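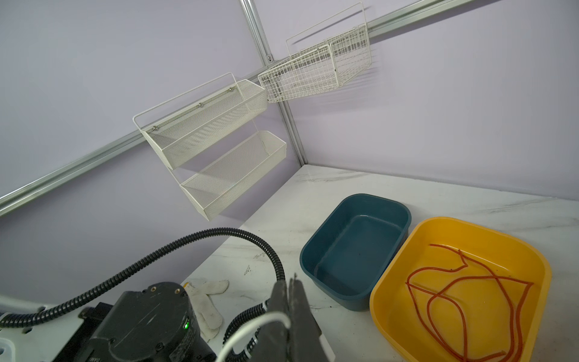

## 4.2 Cords and where they end up

Cords were the awkward category. Cutlery, jars, cloths all went somewhere without much fuss, cords didn't. Of the 2,012 items logged across the Prercombe homes, 121 were loose cables or bits of wire, and most of the long placement times in Section 4.1 come from these. Not because they're heavy or big. They catch on each other, and lifting one end tends to bring up something else.

Two kinds of storage compared, same as in the rest of the study: open plastic containers standing on the worktop, and white wire or mesh baskets hung from a rail on the wall. Households (68 in all) had been asked in the Pridley survey where they'd put a spare charging lead. Most said a drawer. Drawers were left out here, so the answer had to be one of the open things or the worktop itself.

Wall baskets did badly for cords. Thin plugs and bare ends poke through a grid, and once one is through the whole lead has to be backed out again. Fine mesh is better for this but the shallow sloping type doesn't hold a springy coil well, it creeps up over the front. Several households in the Loureiro follow-up said they'd stopped using theirs for anything but sponges and packets. We had expected the baskets to win on visiblity alone. They didn't.

Plastic containers did better, with one recurring problem, the overhang. A cord dropped in by the middle leaves both ends outside, and the next one put in gets hooked over the first.

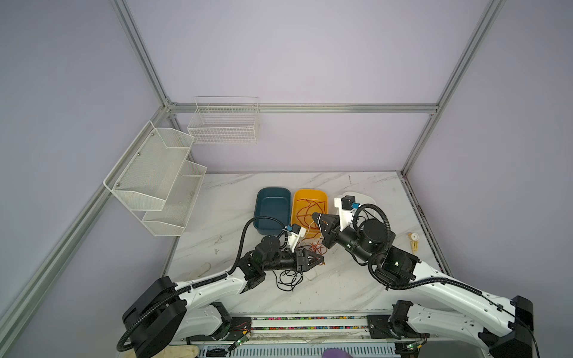 We scored overhang as a separate outcome from "stored", since a bin with half its contents hanging over the front is not tidy by anyone's reckoning, though under the older Fastisum coding it'd pass. Recoded the August set by hand to match. Slow work, and the two coders disagreed mostly on thin wires lying against the rim, which we settled by calling anything touching the worktop "out".

Colour of the container: no clear effect. Some people did keep to one colour for cables and another for everything else, but they'd set that up themselves and couldn't always say why. Where two containers stood side by side the split was often by thickness, thin leads in one, thicker ones in the other, and it broke down as soon as the pile on the worktop was mixed (Fig. 3). At that point the tangle gets treated as a single object. It's picked up whole or it's left.
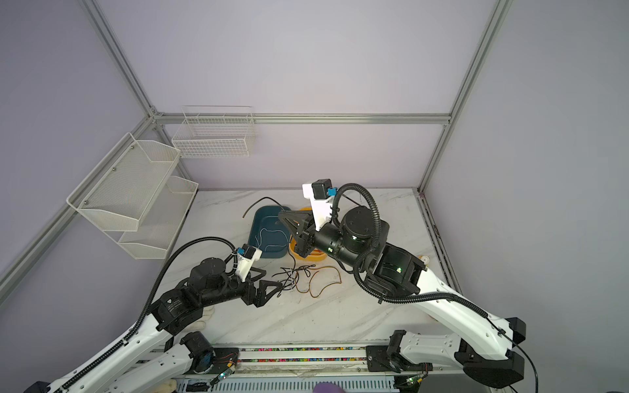

**Figure 3.** Tangle of thin black, white and copper-coloured wires on the worktop; teal tray and orange bowl towards the back.

Coiling first would help, obviously. Only 3 households did it without being asked. When asked, most managed a loose coil but didnt tie it, and an untied coil goes back to being a tangle the next time somebody rummages. Ties and clips weren't supplied. Should have been, and they are in the second round (Section 6).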